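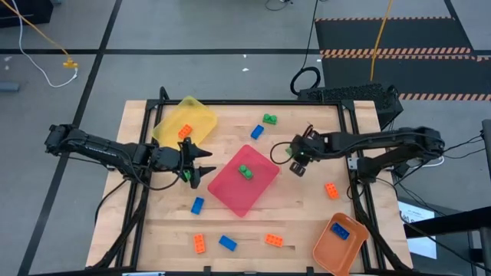
A small green block above a wooden tabletop, by the edge of a red tray.

A toy brick, or building brick, is a molded plastic block that joins to others by round or square studs on its top. Large bricks are made for young children, and smaller ones are sold for older children and adults.

Most bricks are sized by their studs. A 2x4 brick has two rows of four. Bricks from different makers may look alike and still not fit together, as stud width and wall thickness vary.

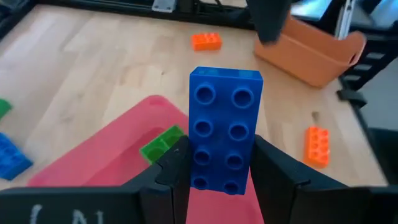 The grip between two bricks is called clutch. It depends on a slight squeeze between the studs of the lower brick and the walls or tubes of the upper one. Worn molds give weak clutch, a common complaint about the early Dandex sets. Dandex replaced its molds in April of the following year.

Storage

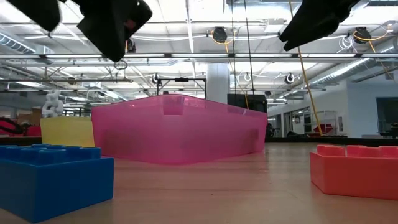

Large toy bricks beside a translucent pink storage bin.

Bricks are commonly sorted by color, by shape, or by both. The Leite system, used in some toy libraries, gives each color its own tray and keeps odd shapes apart. Utell sells its large bricks in tubs of 20 or 27 pieces, and the Hevach school set has 301.

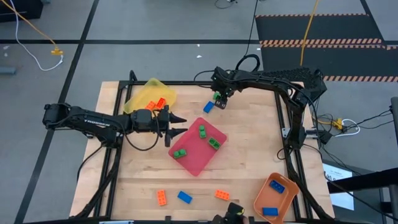 Sets kept in shared use are washed in warm water with mild soap and left to air dry. High heat can warp the walls and loosen the fit.

See also: Construction set, Stacking toy, Toy library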